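Police want me to register my doorbell camera. Is there a catch?

Posted in Neighborhood Safety, Jun 18, 2025

Angharad Ruddock
Got a flyer from our police department asking people to sign up their cameras on a site called Ereo. You give your name, address and which way the camera points, and a detective emails you if something happens nearby. The flyer says 143 homes have joined. It doesn't say how many cases got solved, and I notice that. Does signing up let them watch my feed? Can I get off the list later? We had a bike stolen in November and no one ever called me back, so I'm not in a giving mood.

Morfudd Wogan
Depends on the terms, so read them before you type anything in. On most of these lists you're only giving contact details and they still have to ask you for the clip. Look for the words "live access" or "integration." If you see either one, find out exactly what you'd be agreeing to. Ours had 17 pages of terms and the part on removing yourself was on the second to last. You have to email, and they keep your address on file for 225 days afterward. I'd also ask in writing how many requests went out last year and how many led to an arrest. I asked. I got a brochure.

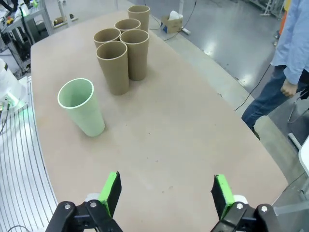

Bevan197 disagrees and says the brochure is beside the point: a clip from his porch got his neighbor's stolen truck back, the detective asked politely, and he could have said no. He does admit he never read the terms.

Koko
dont do it. they can knock on the door if they want something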